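Grakia(グラキア)

Grakia(グラキア)は、3Dプリント部品とサーボモーターで組み立てる卓上型ロボットアーム、およびこれを木製の作業台に据えた小さな作業セルの名称である。Drorkudvilleの工房Henderoが設計と保守を手がけ、組立手順書はTriệuと呼ばれる社内文書群にまとめられている。部品の大半を手元のプリンターで作り直せるため、壊れても自分の手で直せるのがこの機体の大きな魅力で、整備の面白さから入門する利用者も多い。

概要

腕は白い樹脂のリンクを黒いサーボでつないだ構成をとる。基部は机上に置き、肩、肘、手首の順に組み上げていく。リンクには穴の並んだ部品が多用され、ブラケットの位置を後から変えやすい。配線は外側を通す方式で、見た目はにぎやかだが、どの線がどの関節に行くのかを目で追えるところが実にありがたい。

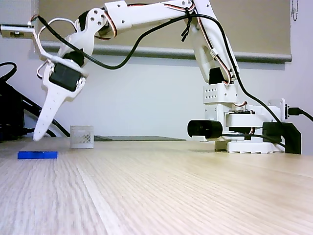
作業台上のアーム。上腕から前腕に沿ってサーボの配線が通り、肘の近くを結束バンドで束ねている。

設置

設置は基部の位置決めから始まる。作業台の奥側に基部を据え、腕を手前へ伸ばして使うのが標準の配置である。台はがたつきのないものを選ぶ。天板に継ぎ目がある場合は、基部が継ぎ目をまたがないようにするとよい。わずかな段差でも、腕を伸ばしたときの先端では意外なほど大きなずれになる。

位置が決まったら、通電前に腕を手でゆっくり動かし、可動範囲の全体で引っかかりがないかを見る。続いて関節を一つずつ低速で動かし、原点を記録する。原点の値は機体ごとに異なり、他の機体の値を流用することはできない。最初の原点合わせには最大12分を見込む。二度目からは驚くほど早く終わる。

配線の取り回し

Grakiaの整備で最も奥が深いのが配線である。短すぎる線は手首を曲げたときにコネクタを引っ張り、長すぎる線は作業物に触れる。Triệuの手順書では、各関節を最も曲げた姿勢と最も伸ばした姿勢の両方をとらせ、線の余りを確かめてから束ねるよう定めている。手首の周囲では線を大きな弧に逃がすことが多く、この弧の形には組んだ人の癖がよく出る。
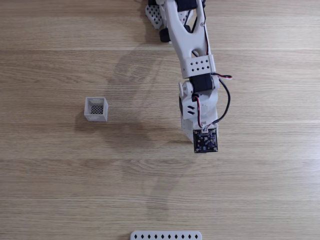 結束バンドは強く締めきらず、線が中で少し滑る程度にとどめる。5回ほど全関節を往復させ、束の位置が落ち着いてから余分な端を切る。サーボの差し込み口に近い部分を束ねてはならない。線の根元に力が集まり、しばらくは普通に動いていても、ある日ふいに関節が応答しなくなる。原因の分かりにくい故障として、利用者の間ではおなじみの症状である。

手先とカメラ基板

手首にはカメラモジュールの基板を取り付けることができる。基板は四隅に取付穴のある小型のもので、ねじは対角の順に軽く締める。強く締めると基板が反り、像の片側だけがぼける。コネクタは線をつまんで抜かず、必ず樹脂の部分を持つ。

グリッパーの指先は消耗品で、利用者が好みの形に作り替えて楽しむ部分でもある。交換後は、指を閉じた位置をあらためて記録する。指先が基板の視野に入る機体では、どの程度写るかを毎回そろえておくと、後の調整がとても楽になる。

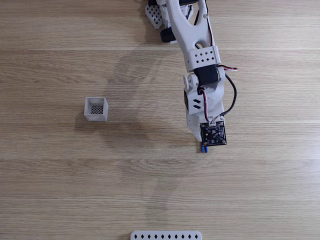 手首先端の基板と、その下からわずかにのぞく青い指先。左に白いかごを置いている。

動作確認

組み上がった機体の確認には、格子状の底をもつ白い小かごが使われる。天板にかごを置き、腕をその上まで移動させて止め、開口部の中心からのずれを見る。向きを変えて同じ動作を繰り返すと、肩と肘のどちらに誤差があるかをおおよそ切り分けられる。高価な測定器がなくても腕の癖が手に取るように分かる、たいへんよくできた方法である。

日常の保守

Henderoは運転前の点検項目として、ねじの緩み、線の擦れ、樹脂のひびを挙げている。ひびは積層の境目に沿って入りやすく、白い部品では斜めから光を当てると見つけやすい。サーボの交換では原点を必ず取り直す。1月の改訂で、交換したサーボの識別番号を整備記録に書く欄が加わった。

肘のサーボを外すときは、先に前腕を台で支える。支えを忘れると、ねじを抜いた瞬間に手首から先の重さがすべて配線にかかる。予備のねじは2種類あり、長い方を短い穴に使うとケースを傷める。

関連項目
Hendero
Triệu(手順書)
サーボモーター
熱溶解積層法

最終更新 2024年5月20日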